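The Bevia mill opens its doors to the public once a year, in February, when the river is high and the visitors are few. I had wanted to go for a long time. I own a lot of knitwear, most of it bought on the strength of a label sewn in by someone I have never met, and I thought I might as well find out what I had been paying for.

You park in a field. The field had been rained on for most of the month, and a man in a yellow vest waved each car toward the part that had been rained on hardest. From there it is a short walk downhill to the gate, where they give you a sticker with your name on it and a leaflet with a map. The map shows the mill as it was before the new dye house went up, so everyone on my tour spent the first ten minutes trying to enter a wall.

Our guide was Duván Grajales, who runs the finishing floor the rest of the year and had plainly been told to smile. He started us in the wool store, which smells like a wet dog that has come into money. Bales go up to the rafters. He pulled a handful out of one, passed it around, and asked us to guess the breed. A woman in front got it right at once and was insufferable until lunch.

After that comes scouring, which is washing, and carding, which is combing, and by then I had worked out that most of the trade consists of ordinary household chores given older names. The carding machines were made by Stirnex, a firm long out of business, and the mill keeps a shelf of spare parts taken from other mills that are also out of business. Duván patted one of the machines on the way past. It was making a noise like a drawer full of spoons.

The spinning room has 300 spindles, and you have to shout. I learned a good deal in there about twist, or at least I nodded a good deal.

The dye house was the part I had come for. Bevia lists 159 shades on its card, and the head dyer keeps the recipes in a row of binders that visitors may look at from the outside. The reds give the most trouble. A rust red has to be brought up slowly, and a batch that looks perfect in the vat can come out in daylight as brick, or ham. They had a tray of rejected swatches on a table by the door, each with the name it would have had. I rather liked the ham.
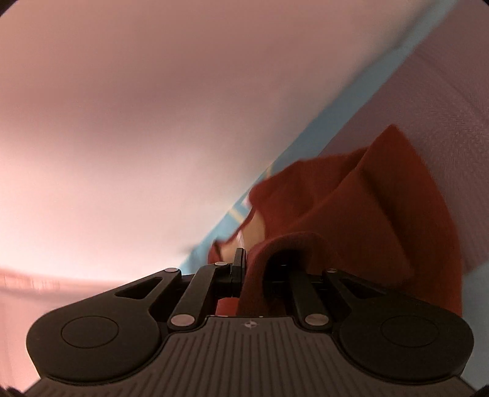 What I had not understood was how much of the color is decided before any dye goes near it. For the heathered yarns they color the loose fleece first and blend it afterward, so that one red is really four or five of them standing close together. Done well, it gives you a cloth that looks plain across a room and gets more interesting as you walk up to it. Done badly, it looks like lint. Duván said this with feeling.

Lunch was in the canteen and was soup. There was a choice of soups, but the choice had been made by the earlier tour.

In the afternoon they take you to the knitting floor, where the machine called the Tullico turns out sweater bodies flat, one after another, with no sign of enjoying it. The pieces are joined by linkers, who sit at a round dial set with points and hang each loop on its own point by eye. It takes almost 20 minutes to do a neckline properly. I was allowed to try. I will say only that my neckline was removed from the building.

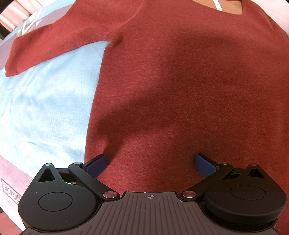
Then the sweaters are washed again, which surprised me, as I had thought we were finished with that. A sweater off the machine is stiff and a little greasy, and it is the second wash that makes it feel like something you would put on. They dry flat. Duván was firm on the subject of hangers, and asked for a show of hands, and I am sorry to say I lied.

The mill shop is at the end, past a door marked No Exit. Prices are about what you would fear. The seconds bin is better value if you don't mind one arm having opinions. I bought a gray Duda cardigan with a fault I still haven't found and a cone of yarn I have no use for, 1742 yards of it according to the tag.

Tours leave from the gate at ten and two. Take boots for the field, and eat first.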